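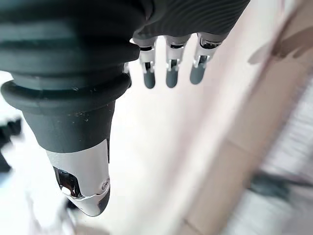 Thumb side, from the wrist camera, arm on the move. Ribbed sleeve and collar at the top, silver cap at the bottom.

Tuesday, hand cell, started just after nine

Right, the thumb. Jedex stopped twice on Monday night's run with the same complaint (thumb current over limit while closing) and Tove Kirkegaard left me a note on the keyboard saying she'd put it back to work both times and would I please have a proper look. So that was my morning, and most of my afternoon too.

Counter read 1,327 closes since the last strip-down. We said we'd open it up every 400, back when we were all being very keen, and I think we managed it precisely once. My fault as much as anyone's.

I began with the fingers as they're quick. Ran all 3 through open and close by themselves at low speed, no load, and they were lovely, no grumbling at all. Wiped the links down with a dry cloth and put the tiniest drop of Clorell light oil on each pin. Go easy with it! Last time I was generous and it crept down on to the fingertips, and we spent an afternoon dropping things.

Then the thumb by itself. Smooth for the first half of its travel, then a sort of sticky patch, then smooth again. You can feel it by hand with the power off if you go slowly enough. I blamed the motor (I always blame the motor) and had the spare out of its bag before I thought to peel the sleeve back, and there it was — the collar had rolled under itself on the inside and was rubbing on the shaft. It looks perfectly all right from outside. I eased it flat with the blunt end of a plastic spudger, cleaned out a fair bit of grey crumb, and dusted the inside with talc before rolling it down again. Please don't use oil in there, it makes the rubber swell.

While I was at it I checked the little round screw on the silver cap. It took nearly a quarter turn, which I didn't like. Backed it out, cleaned the thread, a dab of the weak threadlock and in again, finger tight plus a nudge. Wiped the black window on the cap with a lens tissue and nothing else, no spray.

Specks on the smooth bit under the collar: they're in the picture if you squint. Couldn't tell from that whether it was dust or damp so I've put it down as a question. If we see them again, somebody dab one with a tissue before cleaning and write down what comes off.

Palm: left alone. The wavy ridges want a soft brush and I couldn't find the soft brush. (If you have the soft brush, it lives in the Brivever tin.)

Put everything back, re-zeroed the thumb, then 100 closes on the foam block with the limit at the normal setting. No stops. Current trace is much flatter through the middle, though there's still a small bump at the same spot, so I reckon the collar has kept a bit of a memory and will want to roll again. Saved the trace next to Monday's so you can lay one over the other.

To do
Order two new thumb sleeves from Brynjólfsdóttir, the longer ones
Set the counter to nag us at 400, properly this time, with the beep
Tove to run it tonight at three-quarter speed and note any stops
Ask whether the wrist camera can take a shorter exposure, the background is a smear whenever the arm travels

Spare motor is back in its bag, unused, top drawer.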